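The Prudamow Fault: a small gallery of not letting go

Of 100 handovers in the July block at Bukton, 98 went the way they were meant to. The arm picked up the cup, carried it over, and opened its fingers when told. The other 2 are the reason for this page. Both times the gripper reported itself open, the software believed it, and the arm set off for home with the cup still firmly in its grasp. We call this the Prudamow fault, after the control package that was so cheerful about it in the logs.
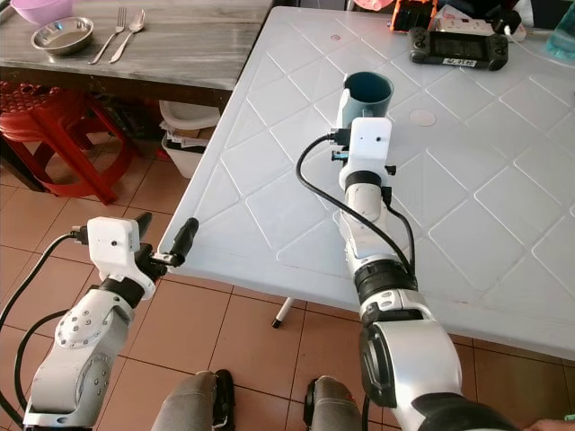
The release command has to travel from the controller, through the wrist, to the fingers, and then a confirmation has to come all the way back. In both failures the confirmation arrived first, which should have made somebody suspicious. Our first theory was the cable. It swings out from the right wrist in a wide arc over the table before it runs back along the arm, and a long loop like that has plenty of chances to get tugged. We swapped it, felt clever, and got the second failure that same afternoon.

The real culprit was a default in the Zavala driver. If the finger sensor stayed silent too long, the driver filled in the last answer it had been hoping for. Colour us unimpressed. The grip limit had also been left at 95 per cent of maximum, a generous squeeze for any piece of drinkware.

We've since turned the default off, brought the limit down, and made the arm wait for a fresh reading before it goes anywhere — it now dithers a little, like a guest unsure where to leave their glass. 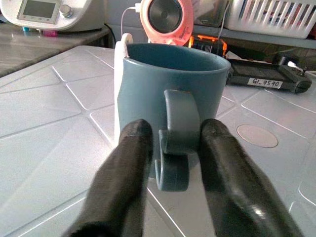
Culis wrote in to say that a slower arm is no substitute for a stop button within reach, and that a stuck grip should cut the motion first and sort out the paperwork later. Fair enough. The stop now overrides the driver completely, and the test sheet has a new line for it, right above the one about checking the cables.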